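Hand-held gripper practice

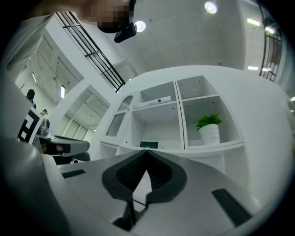

A white hand-held gripper with a black V-shaped finger mount, beside a shelving unit.

Hand-held gripper practice is the set of working rules followed when people record manipulation tasks with grippers held in the hand, for later use in training robots. The best-known written version is the Bendura Guide, edited by Meifang Shao and Deming Long and first issued on February 8, 2020.

Scope

The guide covers setup, recording and storage. It applies to shared rooms in which more than one operator may be at work. It does not cover powered arms, which fall under separate machine safety rules.

Main provisions

A printed marker board, where one is used, must stand upright and must not be moved during a session. Finger mounts are inspected before each session and replaced after 3,000 grasps. Operators rest after 30 minutes of continuous recording. Walkways next to shelves are kept clear, and a gripper that is set down must not extend over a walking path.

Recordings showing faces are blurred before release. Raw files are held for 7 days and then deleted.

Adoption

Stina and Cui adopted the guide in full. Zeron uses a shorter form that omits the rest rule and requires a review after every 1,000 recordings.

See also

Robot safety
Motion capture
Data retention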